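### 3.2 Placement of Food Packaging Outside the Kitchen

The household survey recorded where packaged food was set down between purchase and storage. Each home was visited by one of two observers (Horobets or Vasylenko), who noted the surface, the items within arm's reach, and the type of package. Surfaces were grouped into five classes: kitchen counter, dining table, low table, soft seating or bedding, and floor. Items on a tray or mat were assigned to the class of the surface underneath.

Soft surfaces were treated separately in the coding scheme. An earlier version, used in the Junavmont pilot, had merged them with low tables, and the two observers disagreed on many entries as a result. Under the revised scheme, an item was coded as "soft" if any part of its base touched fabric that could be compressed by hand. Disagreements were settled by a third coder (Kushnir), who worked from the written notes and the room plan.
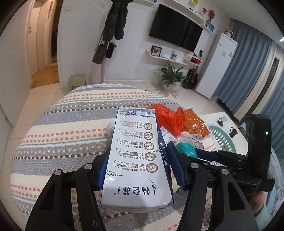
**Figure 3.** Milk carton above a striped woven blanket, with bags and other items behind it; living room.

Cartons were the most difficult package type to code on soft surfaces. A tall carton with a small base tilts easily on bedding or a cushioned seat, and residents tended to lean it against other goods or lay it flat. Both positions were entered as "supported." Mixed piles were coded by their main content, with bags listed separately whether or not the contents could be identified. In Figure 3, the orange-red bag with the looped handle and the teal bag were therefore entered as two bags of unknown content, and the polka-dot cloth as a textile. The white table to the right, with its mug and round mat, was coded as a second surface. Adjacent surfaces of this kind were always given their own row, even when they held no packaged food.

Label data were taken only from panels that faced the observer. Where a panel carried more than one language, the entry listed each language but did not translate the text. Nutrition statements were copied as printed and were not checked against the product. Blurred or partly hidden lines were left blank.

Time on the surface was self-reported. Residents were asked to give the usual delay before chilled goods were put away, and answers were rounded up to the next full hour. Visits made in July were analyzed as a separate group in view of the higher room temperatures. The coding sheet, prepared by Vakulenko, is reproduced in Appendix B.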